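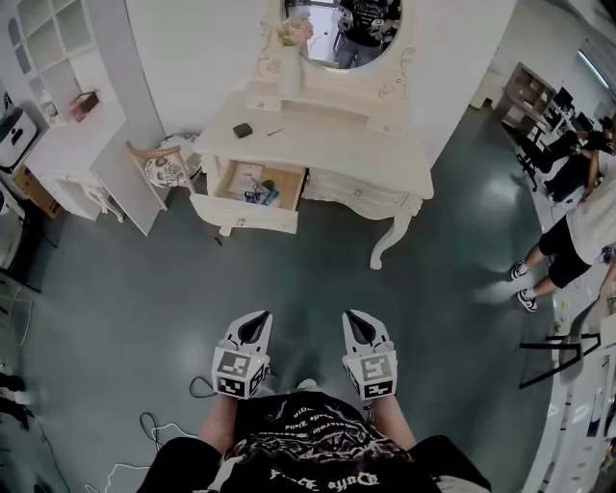 Dressing table, middle drawer open, a grip in each hand.

May 23, 2020. Drawer tidying again! I still say a machine that can't sort out a tangle of cables has no business near my kitchen (Aqeel Bukhari disagrees, loudly). Opening a drawer I'd trust it with now, more or less. Cables, no chance, they bend however they fancy. And a thin pen lying flat on a tabletop is a pig to pick up, even for me. Want 11 more goes at the drawer before I touch the pen.

Recent entries
Clareck hinge notes
Folding towels, try 2
Randow shelf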